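Dried Seaweed, Clear Bag
Zundar Wholesale > Dry Goods > Sea Vegetables

Order code: DS-17
Sold by: single bag or case of 12
Storage: ambient
Availability: in stock

Dark green dried seaweed in a clear plastic bag with a printed label in Japanese. It is a plain larder item for soups, salads and rice dishes, and it keeps well in a cupboard. The pieces are dry and crumpled in the bag and open out when soaked. No salt, sugar or seasoning is added.

We supply it to cafés, school kitchens and farm shops from our unit at Diruvstead, and single bags can be bought at the Esden trade counter. Most kitchens take a case at a time and share it between the main store and the serving kitchen. 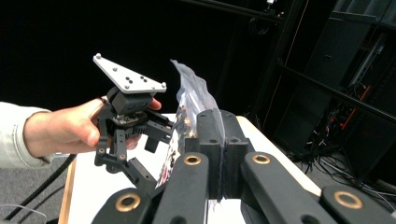

The bag

The bag is see-through, so you can check the contents without opening it. The top edge is sealed. Once cut it does not close again by itself, so have a clip ready or tip what is left into a jar with a tight lid.

Cut straight across, just under the seal. If you cut down the side the bag will not fold over neatly and the small bits fall out. Before you open it, tap the bag gently on the worktop so that the contents settle at the bottom.

Dried seaweed breaks if it is pressed. Pick the bag up by a corner or by the top edge, and do not stack tins or bottles on it. Broken pieces are fine to eat but they soak faster and are harder to drain.

How to use it

Put a small handful in a large bowl of cold water. Leave it for 9 minutes, then drain in a fine sieve and squeeze lightly. It swells a good deal, so start with less than you think you need. For a hot soup it can go straight into the pan for the last four minutes.

Soaked seaweed should be kept in the fridge in a covered dish and used the next day. Do not dry it out again and put it back in the bag.

Checking a delivery

We ask customers to look over their order when it arrives. Clear a light-coloured surface first. A white table is best, or any table with a sheet of plain white paper laid over it - dark green crumbs show up straight away against white, and a leaking bag is easy to find. Lift each bag, turn it to the light and look along the seal and the folds. When you have finished, fold the paper inwards and put it in the bin, crumbs and all. 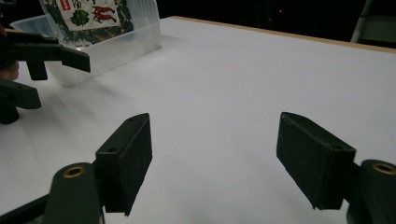

Dry Goods Department, Zundar Wholesale, Diruvstead

What to look for:

Seal - flat and unbroken along the top edge
Corners - no splits or pinholes
Contents - dry, and free to move when the bag is tilted
Label - printed side clean and easy to read

Creases in the plastic are normal and are not a fault. They catch the light and can look like scratches or small tears, so run a finger along them before you set a bag aside. A few crumbs inside the bag are normal too. Powder outside the bag is not, and we will replace any bag that has leaked.

Tell the department within 17 days of delivery if something is wrong. Give the order code and the number of bags, and keep the bags until we have replied. We may ask for one back.

Label and allergens

The printed label on the front of the bag is in Japanese. An English information sheet goes in with every order and gives the ingredients, storage and allergen details. Please keep the sheet with the stock if you move the bags out of the case. Seaweed can carry traces of crustaceans and molluscs picked up from the water, and kitchens that cater for these allergies should read the sheet before use.
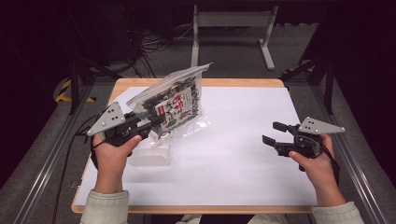

Dried seaweed in its clear bag, label side up, at a table covered with white paper.

Storage

Keep the bags in a dry cupboard away from the cooker, the kettle and direct sun. A shelf at eye level is better than the floor. Damp is the main thing that spoils dried seaweed: if the pieces in an opened bag have gone soft, throw them away.

Ordering

Orders placed before noon go out on the next van. Our Friday van covers Esden and the villages beyond it. Part cases can be collected from the counter but are not delivered. The case price is held until June.

Customers who buy this also order Leitão coarse sea salt (1 kg tub) and our short grain rice. Both can be added to the same delivery at no extra charge.

Returns: unopened bags only, in a clean and saleable state. Opened bags are accepted only where there is a fault.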